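Rapport de projet : comment les habitants de Vamville trient (ou pas) leurs biodéchets
9 juillet 2023
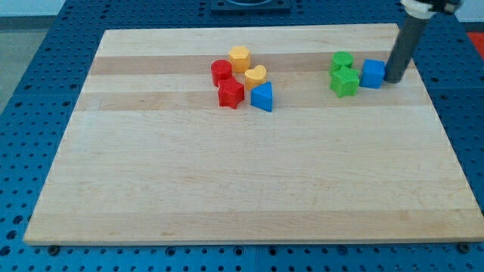 Au départ, je voulais travailler sur le tri en général, mais mon encadrante m'a vite fait comprendre que c'était beaucoup trop large pour un semestre ! J'ai donc resserré sur les épluchures, les restes de repas et le marc de café, dans un seul quartier, celui du Hakim, où des bornes de compostage ont été posées l'an dernier.

Ma méthode est assez simple. J'ai glissé 300 questionnaires dans les boîtes aux lettres, avec une enveloppe de retour et un petit mot écrit à la main (ma voisine de palier m'a juré que ça marchait mieux, et je crois qu'elle avait raison). J'en ai récupéré 247, dont 234 exploitables. Les autres étaient vides, ou remplis à moitié, et un monsieur m'a répondu par une recette de soupe aux fanes de carottes, très bonne d'ailleurs.

Presque 100 foyers disent utiliser la borne au moins une fois par semaine. C'est plus que ce que j'imaginais en commençant. Par contre, quand on leur demande ce qu'ils y mettent, ça se complique : les agrumes et les coquilles d'œufs divisent tout le monde, et le pain rassis finit souvent à la poubelle « par prudence ».

Ceux qui ne trient pas parlent surtout des odeurs en été et de la distance. La rue Ditorlow est à l'autre bout du quartier, et je comprends qu'on n'ait pas envie de traverser tout ça avec un seau qui goutte... Plusieurs personnes m'ont aussi écrit que les consignes collées sur les bornes étaient illisibles. J'y suis allée : les autocollants ont pris le soleil et on ne lit plus grand-chose.

Côté limites, mon échantillon penche clairement vers les retraités, qui ont plus de temps pour répondre. J'aurais aimé comparer avec le quartier Hukari, où il n'y a pas de borne du tout, mais les examens sont arrivés trop vite. Le questionnaire complet est en annexe 2, avec les fautes de frappe d'origine.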